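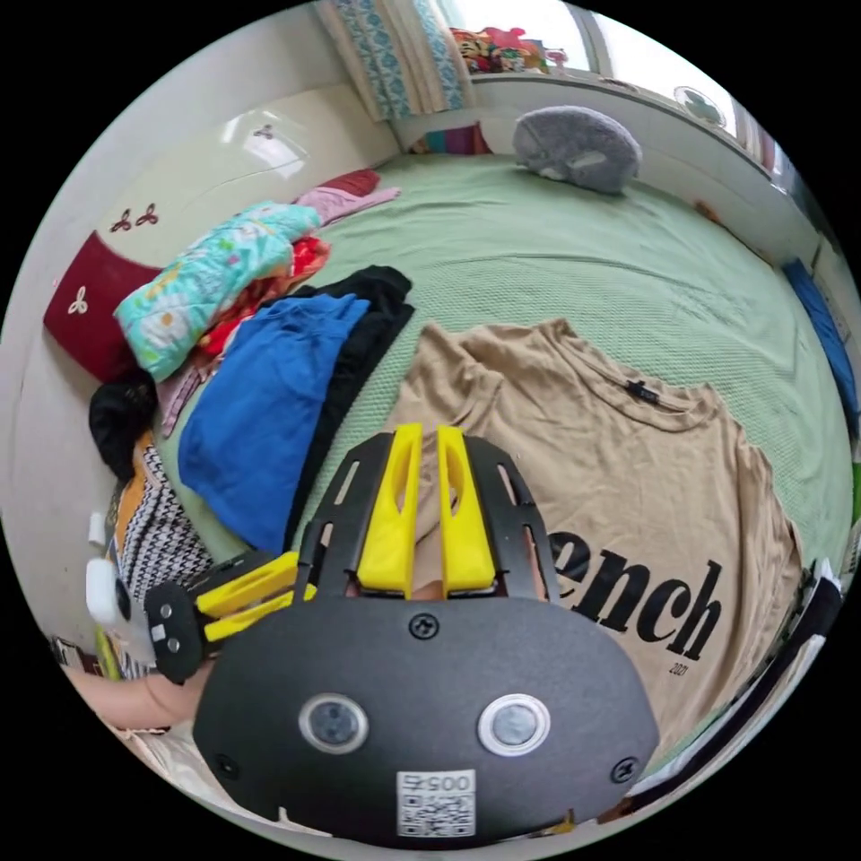 Clothing swap returns to Margate hall, and the folding has begun

02/01/2022

If your closet has been getting harder and harder to close, there is good news – the Margate clothing swap is coming back, and neighbors have already begun spreading their shirts and other clothes out on the bed to decide what stays and what goes.

The last swap, held in August, brought in 1000 pieces of clothing, from plain T-shirts to some very cheerful prints, and 17 bags of leftovers went on to the Thongsuk thrift store afterward. Organizer Valdis Siliņa would love to see even more this time around, and hopes people will take a minute to fold things before they bring them over.

"Last time we spent the whole first hour just untangling sleeves," Siliņa said. "Lay the shirt flat, smooth it out, fold it, and put it on the pile. Kids can do it too, and mine are pretty good at it by now!"

Everything should be clean and wearable, and faded is fine. Each household may bring up to 30 items and take home as many as it likes. Pajamas and children's clothes are especially welcome – they went quickly in August – and so are cushion covers and small blankets. Shoes will have to wait for another time. Drop-off is at the side door of the Elero hall, and doors open at 2 p.m.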